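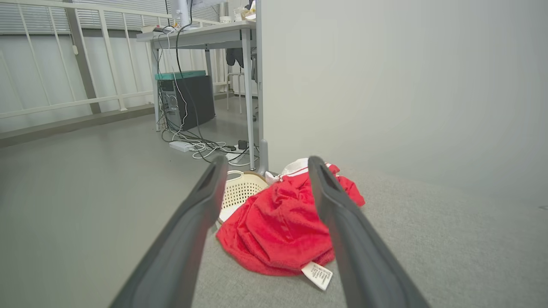

Arnier vs Condar fingers on cloth, wrist camera view

Forum: Grippers and end effectors

torque_ledger
Posted Aug 12, 2018

I'm comparing two sets of fingers for picking garments off the floor and putting them in a basket. Same arm, same Prollis controller, same wrist camera for both. The picture at the top is the Arnier set, open, on approach to a red garment that is half over the rim of the basket.

Results so far, 40 attempts per set, lifting from the carpet:

Arnier (rigid, recessed channel near the tip): 16 failures
Condar (compliant, ribbed pad): 2 failures

A failure is anything that doesn't clear the rim. Closing force was the same for both. Most of the Arnier failures are the tip skating over the top layer of cloth without gathering a fold.

Before I order more Condar pads, does anyone see a fault in the method?

nullspace_nell
Same closing force isn't the same grip. A rigid finger with a channel puts its load on the edges of the channel, and a ribbed pad spreads it. You should tune each set to its own best force and compare those. At the moment you're comparing one tuned gripper with one untuned one.

torque_ledger
Fair. The force was set on the Condar first and carried over. I'll rerun the Arnier at three settings.

greywater
Disagree with Nell on this one. If he has to swap fingers in service without retuning, a fixed force is the correct test. Depends what the job is.

What's your approach height? With rigid tips I go down until the arm registers contact with the carpet, then back off 2 mm and close. Stopping above the pile only gets you the top layer, and that sounds like your skating.

torque_ledger
Height comes from the camera depth estimate at the centre of the cloth. No contact step.

greywater
Then that's your fault in the method. Depth on a bunched garment is the top of the bunch.

pallet_jack_9
Looking at the view, I'd worry about the camera before the fingers. Both tips reach up past the middle of the image. When you close on something small they'll cover most of what you want to see. We moved ours back on an Abubakari bracket and the grasp point stayed visible nearly all the way down.

The basket is the other thing. It's cream, it's tipped, and the cloth covers part of it. How does the controller know where the rim is?

torque_ledger
Rim is segmented once at the start of the run and held. It doesn't update if the basket gets nudged.

pallet_jack_9
So a good lift with a shifted basket is logged as a finger failure. I'd split the log into grasp and place. You may find the gap between the two sets gets smaller.

nullspace_nell
Agree with splitting it. I'd also keep the white cloth with the red stripe out of the pile until you have a baseline. The red one overlaps it, so a pick could bring up both, and your definition doesn't say what a double pick counts as.

greywater
Leave it in. Floors have more than one thing on them.

nullspace_nell
A baseline isn't a floor. Add it back in the second batch.

kerf_and_burr
Has anyone had trouble with care labels? There's one sticking out near the bottom of the red cloth in that view. Our detector liked them as grasp points, high contrast with a clean edge, and the fingers would close on the label alone. We ended up masking small white regions.

torque_ledger
Haven't checked for that. Mine picks on fold height only, no colour, so I doubt it, but I'll go through the stored images.

I'd be careful masking white with that second cloth in the pile.

kerf_and_burr
We masked by size. Anything larger than a label stays in.

torque_ledger
Plan for the rerun: contact step with the 2 mm back-off, Arnier at three forces, grasp and place logged separately, single garment first. Camera stays where it is for now so that I only change the fingers and the approach.

pallet_jack_9
Re-segment the rim before each place as well. It's cheap to do.

torque_ledger
Added.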